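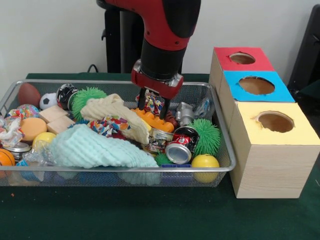
都市シナリオ用の噂表を一晩で作る手順

11月8日(木)更新。9月に書いた版がぐちゃぐちゃだったので書き直し。急いでるので箇条書きっぽくなります。すいません。

対象:自作の町でセッションをやるGM。システムは問わず。d6が2個あればOK。うちは蒸気と運河のファンタジーで回してるけど、SFの宇宙港でも現代ホラーの団地でも手順は同じ。

用意するもの
紙かテキストエディタ。町の名前。勢力の名前をいくつか。前回のセッションメモ(あれば)。タイマー。

うちの町はStaltberg。運河の町で、川向こうに古い造船所のLindholm、沖の島がProsisholm。密輸船Skuda号が出入りしてる。以下の例は全部これ。自分の町に読み替えてください。

手順1 町の状況を800字で書く
歴史はいらない。「今週なにが起きてるか」だけ。800字を超えたら削る。建国神話とか書き始めたら危険信号、別ファイルに逃がす。

書くこと。誰が何を欲しがってるか。それを誰が邪魔してるか。放っておくと来週どうなるか。

うちの例をちょっとだけ。
「造船所の親方たちはSkuda号の積荷を押さえたい。港湾局は見て見ぬふり。島の灯台は三晩続けて消えている。放っておくと船が座礁し、積荷が浜に流れ着く。」
こんな感じで続ける。文章がうまい必要なし。自分が読めればいい。

手順2 枠を先に作る
2d6なので出目は2から12。真ん中の7が一番出やすくて、端ほど出にくい。ここを使う。

6、7、8 町の誰でも知ってる話。メインの筋につながるもの
4、5、9、10 特定の人しか知らない話。勢力がらみ
3、11 嘘、または半分だけ本当の話
2、12 でかい話。出たらその日の予定が変わるやつ

先に枠だけ番号を振って空欄で並べておく。埋める順番は7から。端から書くと派手な話ばっかり増えて、普通の噂がなくなります。去年それで失敗した。プレイヤーが酒場に入るたびに世界が滅びかける。

手順3 噂を書く
1本200字まで。中身は次の4点。

誰が言うか
なんと言うか(せりふで)
本当のところはどうか
追いかけたらどこに着くか

せりふは必ず口に出して読む。読みにくかったら直す。GMが噛む噂はだいたい長すぎ。

最後の「どこに着くか」が抜けてる表、ほんとに多い。面白い噂が出て、プレイヤーが乗ってきて、GMが固まる。場所か人の名前を一個でいいので書いとく。

7の例
言う人 魚売りの女
「灯台がまた消えたよ。うちの旦那、今夜は船を出さないってさ」
本当 灯台守は脅されて火を落としている
行き先 Prosisholmの船着き場。夜は渡しが出ないので船頭を口説く必要あり

9の例
言う人 造船所をやめた若い職人
「親方連中、倉庫の鍵を全部付け替えたんだ。俺たちにも渡さない」
本当 倉庫で小型の高速艇を組んでいる。Skuda号を追うため
行き先 Lindholmの第三倉庫。裏の水路から入れる

11の例
言う人 酔った楽師
「Skudaの船長は死人だよ。葬式で俺が笛を吹いたんだから」
本当 死んだのは双子の兄。葬式は本物
行き先 墓地の管理小屋。埋葬記録に名前がある

12の例
言う人 息を切らした伝令の子供
「船が! 船が浜に乗り上げた! みんな樽を拾いに行ってる!」
本当 そのまま。座礁が早まった
行き先 南の浜。全勢力が向かってる途中

12みたいなのは出たら即シーン切り替え。迷わないこと。

手順4 嘘の噂を点検
嘘を入れるなら、追いかけた先に何かしら置く。空振りで終わらせない。上の11だと、船長は生きてるけど墓地に行けば双子の件がわかる。これで損した気分にならない。

完全なガセは表に入れないほうがいいです。卓の時間がもったいない。どうしても入れたいなら、その場で「こいつ嘘ついてるな」とわかる作りに。判定させるまでもなく。

手順5 つなげる
表を上から読んで、固有名詞に印をつける。一回しか出てこない名前があったら、別の噂にもう一回出す。逆に全部の噂に同じ人が出てたら減らす。

うちだと最初、灯台守が7にしか出てなかった。4に「灯台守の娘が質屋に指輪を持ち込んだ」を足して、これで脅されてる件に別ルートができた。手掛かりが一本道だと、サイコロの目しだいで詰まるので。

手順6 試し振り
続けて振ってみる。出た順に噂を読んで、自分がプレイヤーならどこへ行くか考える。行き先が浮かばない組み合わせがあったら、弱いほうを書き直し。

同じ目が出たら? 二択。隣の空いてる番号にずらすか、同じ噂を別の人に言わせるか。自分は後のほうが好き。話に尾ひれがついて、町っぽくなる。魚売りが「消えた」と言ってた灯台を、次の人は「青く光ってた」と言う。どっちを信じるかでプレイヤーがもめる。楽しい。

本番での使い方
酒場に入ったら即振る、はやめましょう。プレイヤーが誰かに話しかけてから。聞き込みの判定に成功したら振って、失敗なら振ったうえで「本当のところ」をあいまいに伝える。失敗で情報ゼロは進行がとまるのでおすすめしない。

使った噂には線を引く。空いた欄は次回までに埋める。このとき、プレイヤーがやったことを噂にして入れるのが一番ウケます。前回Yung-ching Hsuehのキャラが港湾局の帳簿を運河に落としたので、次の回の6に「局の帳簿を魚が食ったらしい」と入れた。本人大喜び。

Randi Tveitがやってた方法も書いておく。噂を一本ずつカードに書いて、出たらそのままプレイヤーに渡す。メモを取る手間がなくなるし、次回の「あれ誰が言ってたっけ」が減る。ただし「本当のところ」は絶対カードに書かないこと。渡すのは言った人とせりふだけ。一回そのまま渡しちゃって大惨事だったそうで。

よくつまずくとこ

ネタが出ない
手順1に戻る。勢力の欲しいものがぼんやりしてるはず。「権力」とかじゃなくて「第三倉庫の鍵」くらいまで具体的に。

全部暗い話になる
5か10に、どうでもいい祭りの話を入れる。パン屋の喧嘩でもいい。ただし行き先は書く。うちのパン屋は港湾局長の弟で、店の裏口が局の中庭につながってる。

プレイヤーが噂を無視する
追わなくてOK。手順1の「放っておくと」を一段進めて、次回の表を書き換える。無視した噂が現実になって出てくると、次からはけっこう真剣に聞いてくれるます。

長編で使うと表が古くなる
毎回全部作り直すのはしんどい。端の2と12、それと線を引いたところだけ差し替え。7は大筋が動くまで置いといていい。

宇宙港版にするとき
酒場→ドックの食堂、灯台→航法ビーコン、密輸船はそのまま密輸船。せりふだけ直せばほぼ使いまわせます。通信で噂が届く世界なら「言う人」を「発信元」に変えて、匿名のやつを混ぜるといい感じ。

空欄の表のテンプレは次の更新で載せます。勢力の作り方の記事も書きかけで、そっちはもう少しかかりそう。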